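We use cookies to remember what's in your basket and to see which pages people read. By staying on the site you agree to this. Accept / Manage settings

Rislow Wool Wash, Unscented

I started making this stuff because I kept ruining sweaters. Good ones, too! I'd spend a whole winter on a cardigan and then wash it with whatever was under the sink, and it would come out stiff and sad and a little bit shorter in the arms. So Rislow is the wash I wanted and couldn't find – mild, low on suds, no perfume, and it doesn't leave that squeaky feeling on the yarn.

It comes in a flat-sided bottle with a screw cap (the pump top kept leaking in the mail, so I dropped it). One capful does a sweater in the sink. Two will do a blanket, and if your blanket needs more than that, you probably need a bigger tub as well.

Hand washing is still my favorite way. Cool water, a capful, push the sweater under and walk away for 14 minutes. Why 14? That's how long it takes me to drink a coffee and answer one email, and it has worked fine for years. Then squeeze, don't wring, roll it up in a towel and lay it flat.
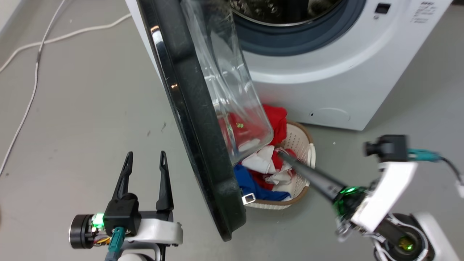
Page last changed: February, by Đạt Phùng

You can use it in a front loader as well, and plenty of you do. Pick the wool or hand wash cycle, keep it cold, and put the sweater in a mesh bag with the zipper closed. Keep the spin low. Please leave out the fabric softener, it coats the fibers and then you're back to the squeaky thing. I also wipe the rubber seal with an old cloth before I put anything pale in there, as lint loves to hide in the fold.

I've tried the wash on everything in my own closet: the Wumden sock yarn, the thick Hornness two-ply, and a very fluffy scarf I knitted from Ông mohair and have been scared of ever since. The mohair came out best of the lot. The Hornness lets go of a bit of dye the first time, especially the dark red, so give it a sink to itself.

Silk is okay by hand. Leather buttons are not okay at all – snip them off first and sew them back on later (I know, I know).

Bottles are $9 each, or you can get the little travel size for $3. The travel size is the same wash in a smaller bottle and it's enough for a few pairs of socks on a long trip. Refills are back as soon as the new pouches get here.

Keep it somewhere cool and out of reach of kids. If it goes cloudy in the cold, stand the bottle in warm water for a bit and give it a gentle shake.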